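Subject: Re: [radstead-workshop] gripper fingers, round two
Date: 12 May 2026

> Hello all. I've been following the Climiver thread since
> August and I'm finally ready to build the hand-held
> gripper myself. Before I buy anything: did you stay with
> the hard printed fingers in the end, or go to something
> softer? And does the marker have to be a cube? I only have
> a flat tag and would love to get away with it. Also, how
> heavy is yours? My wrists aren't what they were.

Welcome to the thread, and please don't apologize for asking (I know you did in your other message, too). Half of what I know about this thing I learned by pestering people on this list, so it's a pleasure to be pestered in turn. I'll take your questions out of order, if you don't mind, because the weight one is quick. Mine came to 900 grams on the kitchen scale with the battery out. That's more than I wanted. I can hold it up comfortably for a while and then I find myself resting my elbow on anything that's handy. If you print the housing with thinner walls than I did you should do better, and I'd be glad to hear by how much.

I'm pasting in a shot from the Climiver so you can see where the build stands, and then I'll ramble on about fingers.
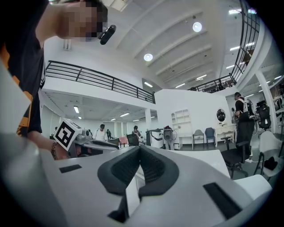

Soft fingers, then, is my answer, and I wish I had gone to them sooner. The first set I printed hard and plain, and they were fine on wooden blocks and hopeless on anything round. The second set got a thin strip of rubber, which was better until the glue let go. What's on there now is black foam padding with a fine mesh texture on the inner faces, and I made the outer rims thick and rounded so they don't dig into whatever you're reaching past. Notice how deep the V is between them. I went back and forth on that for weeks! A shallow V closes quicker, but I kept fumbling mugs with it, and with the deep one I can come at a mug in a pretty sloppy way and still get hold of it. The opening is 65 mm at the tips on mine. I would not go any narrower if you plan on kitchen things.

On the cube: you can start with your flat tag, sure. I did. The trouble is that once you tip it far enough the tracker loses it, and I tip things all the time without meaning to. With a cube there is nearly always some face turned your way. Just make certain your edges are square, as I had one that was slightly off and spent two evenings blaming the software. Matte paper helps as well. I had a glossy print first and the ceiling lights made a mess of it.

One more thing you didn't ask. My notes from the last round of trials on the Brarnico arm say 217 tries, and 62 of those were misses, mostly with thin flat stuff like rulers and envelopes. I don't have a cure for that. If anybody over on the Mutiso list has found a fingertip shape that picks up an envelope, I would dearly like a link or even a pencil sketch.

I can send you the finger files tonight, but do tell me which filament you're using first, as the screw holes come out tight in some of them and I have two versions.

Good luck with it, and write back when you've got the housing printed.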